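4. Ouverture d'un dossier client dans Vorotex Cabinet

Ce chapitre est destiné aux avocats et aux assistantes qui utilisent le module Dossiers. Avant de commencer, vérifiez que votre profil possède le droit « Création ». Si ce n'est pas le cas, adressez-vous à l'administrateur du cabinet.

4.1 Créer le dossier

1. Dans le menu de gauche, cliquez sur Dossiers, puis sur Nouveau.
2. Choisissez la matière : famille, succession, consommation, bail ou pénal.
3. Saisissez le nom du client et celui de la partie adverse. Le logiciel lance alors la recherche de conflit d'intérêts.
4. Lisez le résultat de la recherche jusqu'à la fin. Une ligne orange demande une validation par l'avocat responsable.
5. Cliquez sur Enregistrer. Le numéro du dossier est attribué et ne peut plus être modifié.

Attention : ne créez pas un deuxième dossier pour corriger une faute dans le nom. Utilisez la commande Rectifier, qui conserve l'historique.

4.2 Joindre les pièces

1. Ouvrez l'onglet Pièces et cliquez sur Ajouter.
2. Sélectionnez les fichiers. La taille maximale est de 30 Mo par fichier, et un dossier peut contenir 200 pièces.
3. Donnez à chaque pièce un intitulé court et compréhensible pour le greffe.
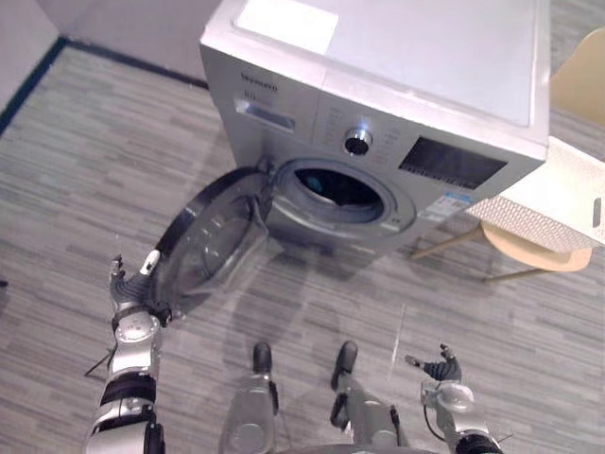
Lave-linge à chargement frontal, vue de dessus.

4. Indiquez si la pièce est communicable. Par défaut, elle reste confidentielle.
5. Pour changer l'ordre, faites glisser les lignes. La numérotation du bordereau est refaite automatiquement.

Remarque : les pièces importées depuis Cendbridge gardent leur ancien intitulé. Il faut le vérifier une par une.

4.3 Délais et rappels

Chaque délai de procédure peut recevoir deux rappels, l'un pour l'avocat et l'autre pour l'assistante. Un délai qui tombe le samedi est signalé en gris ; le report éventuel au jour ouvrable suivant doit être confirmé à la main.

Attention : le calcul proposé est une aide. L'avocat reste responsable de la date retenue.

Rédaction du chapitre : Tsung-han Chu. Mise à jour de novembre.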